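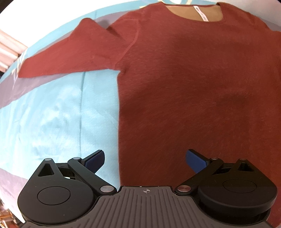 Issue 15 / page 289

## 6. Folding a jumper on the bed

Read section 5 first (pads, charging). Danko hand tool only, not the Sestivano arm.

**Can it do laundry yet?** Partly. Flat jumper, soft surface, good light: mostly yes. Heap out of the dryer: no. At Callholm we logged 521 sleeve folds up to June 2024 and the machine, left to itself, still fluffed over 90 of them. Nearly all at the cuff. So you show it, by hand, and keep showing it.

1. Spread the jumper flat on the bed. Neckline open, sleeves out.
2. Smooth the blanket under it. Creases in the blanket get picked up as well.
3. Open the fingers fully before you come down.
4. Lower until the pads are just over the fabric. Don't press.
5. Take one sleeve near the cuff. One layer only.
6. Lift, carry across the body, let go low.

> **Note:** Fuzzy knits and fleece grip well. Slippery linings don't. If the pads catch the lining at the collar, open, back off, start agian from step 3.
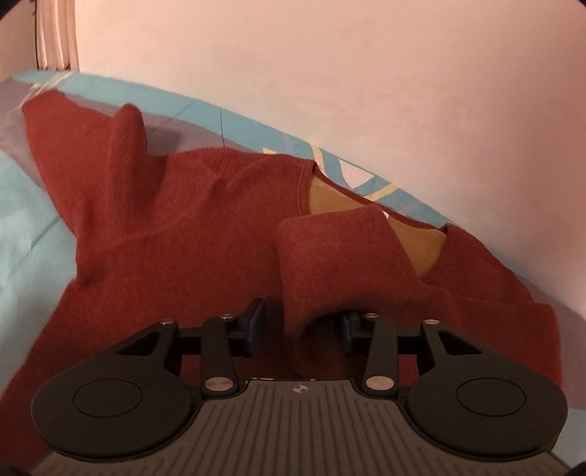 7. Second sleeve, same again. If the cuff droops between the fingers you are too far up the arm, so let go and move nearer the end.
8. Hem up to the collar. Two grabs is fine, slow is fine.
9. Stop recording. Save it even if the fold is ugly, bad ones are useful to.

**CAUTION:** keep your free hand away from the linkage while it closes. Pinches.

**CAUTION:** no zips, pins or brooches. They mark the pads, and Bultesex only sells them as a pair.

Not supported yet: socks, fitted sheets, anything inside out. Turning a sleeve the right way round is still a job for a person. Same for buttons. Shirts may come in the July update, collars probably later.

Pads slipping? See 5.3. Sleeve keeps unrolling? Let go lower, step 6.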